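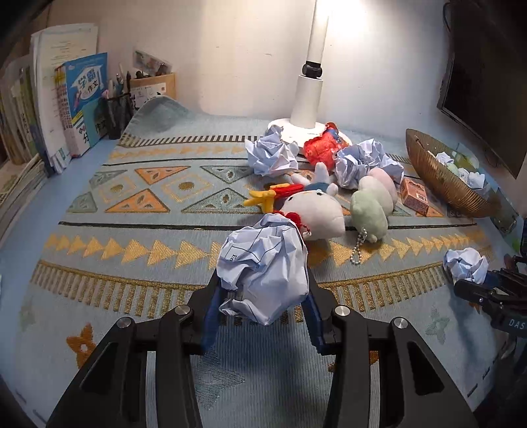 Crumpled paper and plush toys on the tablecloth.

Tuesday, March 15, 2022
By Teguh Govindasamy

I've been reading about decluttering again, and I remain unconvinced. The latest is a course called Trovia, which a coworker at the Lerndale office swears by. You sort everything you own into keep, wait and go, and at the end of 40 days you are supposed to feel lighter. I got as far as day six.

My trouble is with the numbers. The welcome email says the average household gets rid of 401 things. Average of whom? People who pay for a decluttering course, I assume, and who finished it. And does a pen count as a thing? I wrote to ask and got a coupon.

Then there's the "wait" box. You tape it shut, write December on it, and if you haven't opened it by then, out it goes. I didn't open our box of tax papers for almost two years and I was very glad to have it when the letter came.

My wife thinks I'm looking for excuses, and she may be right about the cables in the hall closet. I'll do the closet. But I'm not paying $138 for the second half of the course, and I'd like to hear from anyone who did and still has an empty shelf a year later.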